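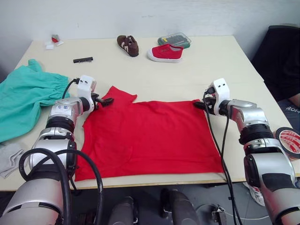 What I Learned From Insuring a Suitcase

September 7, 2020

My renters insurance came up for renewal last week, and for the first time in my adult life I read the policy. All of it, including the part in the back where the definitions live. I would like to say I did this out of maturity. I did it because it was Labor Day weekend, I wasn't going anywhere, and the other option was regrouting the shower.

I have paid for renters insurance every month since I moved to Besdale and could not have told you what it did. I knew the landlord wanted proof of it. I had a vague picture of a kindly person showing up after a fire with a check and maybe a blanket.

The reason I got curious is my suitcase. In January I flew back from visiting my friend Estíbaliz and the airline sent my bag somewhere else, apparently for good. The airline paid me a sum that I will describe as symbolic. I complained to everyone who would stand still, and my coworker Geetha asked whether I'd filed with my renters policy. I said it was a suitcase, it wasn't in my apartment, why would my apartment insurance care? She gave me the look she gives people who reply-all.

So, page nine: personal property is covered "anywhere in the world." My socks had been insured across international borders this whole time and I'd had no idea.

Naturally I called. The man at Holler (my insurer, a company I chose in about four minutes because the website loaded) was very pleasant and told me that yes, lost luggage could be covered in some cases, that mine might even be one of them, and that my deductible was $300. We then went through what was in the bag. Two pairs of jeans, a sweater, running shoes that had retired from running, toiletries, a book I was pretending to read. He asked what each thing was worth today, as opposed to what I paid for it.

This is called actual cash value and it is a humbling conversation to have with a stranger. The sweater I loved had depreciated to roughly the price of a sandwich. By the time we finished, my whole suitcase came to less than the deductible. He thanked me for calling. I thanked him for his time. I think we both felt bad for the sweater.

What I should have had, he told me, is replacement cost coverage, where they pay what it costs to buy the thing new. I'd turned it down when I signed up, in order to save $2 a month. I remember feeling clever about that.

After this I did what I should have done years ago and shopped around. I got quotes from Mac Giolla and from Grakent, plus a new one from Holler, who offered me a better price than the one I was already paying them. I don't know how you're supposed to feel about that. I went with "insulted" and then took a walk.

My upstairs neighbor, Toshio Ishida, told me on the stairs that he makes a video of his entire apartment every year, opening all the drawers and closets and narrating as he goes. I laughed and then went home and tried it. It took most of an evening. I own a waffle iron. I own another waffle iron. At one point I opened a closet, said "misc." out loud to my phone and closed it again, which I don't believe would hold up with an adjuster.

I also made a spreadsheet with receipts where I could find them, and when I added up what it would cost to buy everything again, just the stuff with a plug came to $3,221. I had been guessing $100 here and there, and would have sworn I owned almost nothing.

A few things in the policy that surprised me, in case you're also avoiding your shower: floods aren't covered, and neither is my bike past a certain amount. My roommate, back when I had one, wasn't covered at all. I'd told her she was. Setsuko, if you're reading this, I'm sorry, and I'm glad nothing happened to your keyboard.

I ended up staying with Holler. Replacement cost, same deductible, and a few dollars less than before because I asked. The agent wanted to know if I'd like to add earthquake. I said I'd think about it, and I have been, mostly around three in the morning.

The shower still needs grout. I checked, and that's on me too.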